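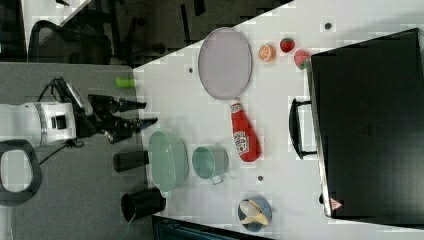
**Dulari House, play table meeting, September**

Started at 4 p.m. Minutes of the previous meeting were accepted with one correction: the purchase was "discussed," not "welcomed."

## 1. What the table is for

The Flosstead proposal calls the table a "complete meal experience." The meeting had trouble finding the meal. There is a plate, a mug, some fruit and a toaster oven, and the fruit on offer does not need toasting. Flosstead's answer was that children will fill in the rest. Several of us thought children would do that with a cardboard box, at a lower price.

No decision. Flosstead to write down, on one page, what a child is supposed to do at the table first.

## 2. Ketchup

The proposal lists "condiments," plural. So far we have ketchup. It says HEINZ and TOMATO KETCHUP on the label, with a small tomato under the words, and the meeting agreed it is easy to recognize. Less easy to see is what it goes on. Strawberries and an orange slice were the candidates, and neither got a second.

A request was made for bread or a burger. Flosstead said these are in the larger set, which costs $3000 against $2000 for the one we have been offered. The meeting did not think a bun explained the difference and asked for an itemized price.
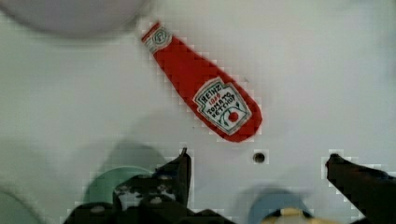

## 3. The tabletop

Driltero describes the white top as "ready for use." It has small holes in it, and we would like to know if they stay. Small holes collect crumbs, clay and whatever else the under-fives bring in. Driltero's letter says covers can be supplied for an extra charge, amount not given.

The white finish was also questioned. It looks clean, and so did the last white table — for some 4 weeks.

## 4. Layout

The oven takes up the right side of the table with its door facing left, toward the plate and the fruit. A child standing at the end behind the oven would get the back of it and not much else. The Pavlović layout sheet says the arrangement "invites sharing." The meeting would like to see that with two four-year-olds and one banana.

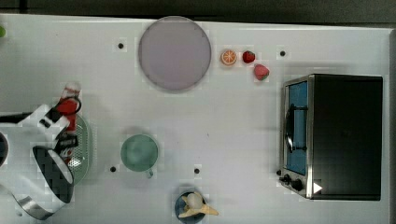
One member disagreed with most of this and said the plate is a good size, the mug has a proper handle, and if the oven bothers people it can go on a shelf. The same member would pay for the set tomorrow, without the covers.

The meeting noted the view. Moving the oven costs nothing and will be raised with Pavlović.

## 5. Money

$500 is the most we will put down as a deposit, and only once the itemized price has arrived. A motion to pay in full for the "early order" discount failed.

## Actions

- Flosstead: one page on use, itemized price for both sets
- Driltero: cost of hole covers, in writing
- Pavlović: new layout with the oven off the table

Closed at 5:20 p.m. Next meeting when the prices are in.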